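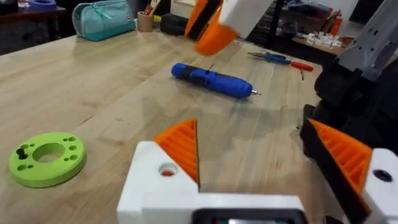 1/ People ask me every month if robots can do the boring work in a small repair shop already. I work in one (it is called Coren, you have not heard of it), so I will try to answer carefully. My short answer: some of the work, slowly, and with a person close by.

2/ First, what is the boring work? For me it is clearing the bench. After each job there are screwdrivers, markers, cases and printed parts in all places, and the next job cannot start before they are gone. I never met a person who enjoys this.

3/ A machine that tidies a bench must do something harder than lifting. It must decide what each thing is and where it lives. A screwdriver goes to the drawer. A printed ring may be a good part or a failed one, and I myself need to pick it up and look at it before I know.

4/ The lifting is also not trivial. Take a cordless screwdriver lying on its side. The body is glossy and round, and the weight is mostly at one end. If you take it in the wrong place, it turns in the fingers and the bit points to the floor.

5/ Soft fingertips with ridges help very much with this. I was a skeptic. I believed you need strong motors and hard metal. Now I think the surface of the finger matters more than the force, at least for things you can lift with one hand.

6/ Flat things are still the worst. A thin disc on a smooth wooden top gives the fingers almost nothing to hold. A person pushes it to the edge of the table with one finger and takes it there, without thinking. I would like to see more machines learn this small trick.

7/ Two arms are better than one, and I do not mean for speed. One hand holds the pencil case, the other pulls the zipper. Try to close a zipper with one hand and you will understand the problem in two seconds.

8/ Now numbers, because somebody will ask. In May I measured myself: 12 objects from bench to their places, a bit under a minute. In the best run I have watched from a machine, the same kind of work took roughly 8 minutes. It was correct at the end, I must say.

9/ Is eight minutes bad? It depends on who is waiting. If I stand beside it with my arms crossed, yes, terrible. If it happens at night when the shop is closed, I do not care if it needs one hour. I care only that it does not drop my calipers.

10/ A friend at Cerau says the shop should change for the machine: trays, marked places, every tool in its own foam. I understand the argument. But if I had such a shop, my bench would be tidy already and I would not need the help.

11/ At home I am less optimistic. A workbench is flat, has good light, and the same tools come back each day. My kitchen has none of these qualities. Laundry I will not discuss – my own family cannot agree how a towel is folded.

12/ So, would I buy one today? No. Would I let one sort my hand tools in the evening, on a bench I do not need until morning? Yes, I think I would. I would first put the expensive ones away myself.

13/ If you have tried this in your own shop, please write how long it took and what it dropped. Failures interest me more than the nice videos. I will collect the answers and post them in this thread.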